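How to budget for a disassembly cell

Price the job before you price the arm. Write down the one task the cell has to do, the parts it will handle and how many different cases come through in a month. Get quotes from at least two suppliers and ask each for the tool, the cabling and the training on separate lines.

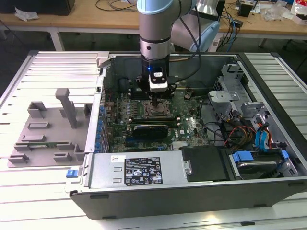 Konrad Strebel
Equipment Planner, Pullgate

An open tower on its side leaves the tool a straight path down to the board, so plan for reach from above. Allow room on the platform for fixtures next to the case. We print ours, and I set aside around $700 a year for filament and reprints.

Next, add the items quotes leave out:

Spare bits and gripper fingers
Guarding and floor work
3 days of an integrator's time on site

Send the total to purchasing by May if you want delivery before winter.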